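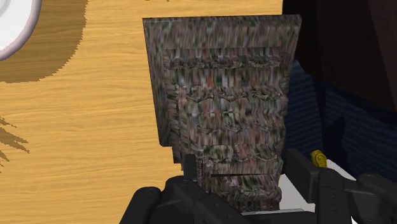

Helle Tischplatte mit Holzmaserung. Illustration: Boltier

Schmucklabel Noma nimmt Ohrstecker zurück und tauscht Verschlüsse

23 mal geteilt | 7 Kommentare

Das kleine Schmucklabel Noma aus Liminthorpe ruft Ohrstecker der Serie Issa zurück. Bei einem Teil der Stücke wurden Stecker aus einer falsch etikettierten Lieferung verarbeitet, die mehr Nickel abgeben können, als für durchstochene Ohren zulässig ist. Das teilte Inhaberin Yupin Ratanaporn den Kundinnen und Kunden per E-Mail mit.

Betroffen sind 831 Paar, die zwischen März und August über den eigenen Onlineshop und auf Märkten verkauft wurden. Ohrclips, Broschen und Ketten derselben Serie sind nach Angaben des Labels nicht betroffen, auch nicht die Ohrhänger mit Haken. Zu erkennen sind die fraglichen Stecker an einem glatten Stift ohne Rille und an der Prägung »I 7« auf der Rückseite der Fassung. Wer die Verpackung noch hat, findet die gleiche Angabe auf der Innenseite der Karte.

Aufgefallen war der Fehler, nachdem sich mehrere Käuferinnen mit geröteten Ohrläppchen gemeldet hatten. Ratanaporn ließ daraufhin Stücke aus dem Lagerbestand in einem Labor prüfen. »Bestellt und bezahlt hatten wir nickelfreien Edelstahl, und so stand es auch auf den Tüten«, sagte sie. Der Händler Boltier, über den sie die Stifte bezogen hatte, bestätigte die Verwechslung beim Abpacken. Sprecher Nipon Wattanapong zufolge übernimmt das Unternehmen die Kosten für Prüfung, Porto und neues Material. Weitere Abnehmer der Lieferung seien angeschrieben worden, Namen nannte er nicht.

Die Ohrstecker können kostenlos an die Werkstatt geschickt werden. Dort werden die Stifte durch solche aus Titan ersetzt, die Fassungen und die von Hand gegossenen Resinsteine bleiben erhalten. Das Rücksendeetikett liegt der E-Mail bei, Marktkunden erhalten es auf Anfrage. Wer keinen Umtausch möchte, bekommt den Kaufpreis erstattet oder kann die Stecker auf Clips umbauen lassen. Ein Kassenbon ist nicht nötig. Bis zur Ausgabe unserer Meldung waren 116 Paar in der Werkstatt eingegangen.

Die Goldschmiedin Elspeth Pollock, die in Liminthorpe Kurse für Modeschmuck gibt, rät dazu, die Stecker bis zum Austausch nicht mehr zu tragen, auch wenn bisher keine Beschwerden aufgetreten sind. Eine Nickelallergie könne sich erst nach längerem Tragen zeigen und bleibe in der Regel lebenslang bestehen. Klarlack auf dem Stift hält sie für keine Lösung, er reibe sich nach wenigen Tagen ab.

Der Verkauf der Serie ruht vorerst. Neue Ohrstecker will Noma erst wieder anbieten, wenn alle eingeschickten Paare umgerüstet sind. Auf dem Herbstmarkt ist das Label mit Broschen und Clips vertreten, am Stand werden auch betroffene Stecker angenommen.

Teilen | Kommentare (7)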